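December, getting on for midnight

Snacks again today! I've been putting the Nindix trial through its paces and my back knows all about it. Bending over a floor with a gripper in your hand sounds like nothing at all until you've been doing it since lunch.

Packets off the cloth, packets and the cardboard box, over and over.

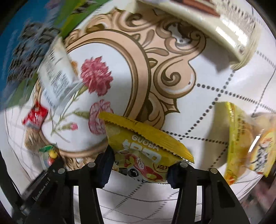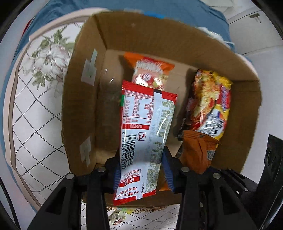 Atutura Robotics Club -- Kit Trials Diary

So, Nindix. It's the clip-checking service we've got on trial through Cordier, who sell it on along with a few other bits. You do your picking with the hand-held gripper, send the clips up, and it sorts them into keepers and ones to do again, with a little note on each. The starter plan is £69 and that gets you 500 clips. I thought 500 would last me until spring. Ha. I'm getting through them like crisps.

Good things first, as I'm in a decent mood. Sending clips up is easy, and I only had to read the instructions once (the Wumo one we tried before had me in a right state over folder names, and I still don't know what a "parent batch" is). Nindix just takes the lot and gets on with it. I made a pot of tea and the first results were there before I'd finished my cup.

The notes are better than I expected too. It picked up that I rush when I'm close to the packet, and fair enough, I do. I'd have said I was slow and steady all the way down! I went back and watched a few and there I was, swooping in like a seagull.

Now the grumbles. It does not get on with shiny wrappers. I had the yellow GUOBA packet nice and snug between the fingers, folded over a bit at the top, and it wanted to know if I was holding one thing or two. Same sort of fuss with the long red and white one over the box, the one with the big streak of glare down the plastic. I moved the lamp, tried again and got a different complaint. I suppose shiny film is hard for everybody, but packets are the whole job for us, so it matters.

The tablecloth may not be helping -- all those flowers and scrolls and dotted lines. Cordier's leaflet says to use "any everyday surface", and I'm holding them to that. My everyday surfaces have carnations on them.

Also, and this really annoyed me, a clip you send up twice counts twice. I did it by mistake with four of them and there's no button to get them back. Have written to ask. Very politely, considering.

Would I pay for it myself? Hmm. At £69 I'd think hard. If they sort out the wrappers, yes, probably, because doing the checking by eye is so dull that I start skipping bits, and then the whole batch is a muddle. Against Wumo it's no contest, I'd have Nindix every time. But I want to see it cope with the instant noodles before I say so in the write-up, and I've hardly started on the tiny wrapped sweets, which are fiddly little beasts to get hold of.

Must do tomorrow: charge everything, find the other lamp, look at how many clips I've got left (dreading it). And two rounds with a plain sheet under the packets, so I can see if it's me or the flowers.

Bed. My knees click.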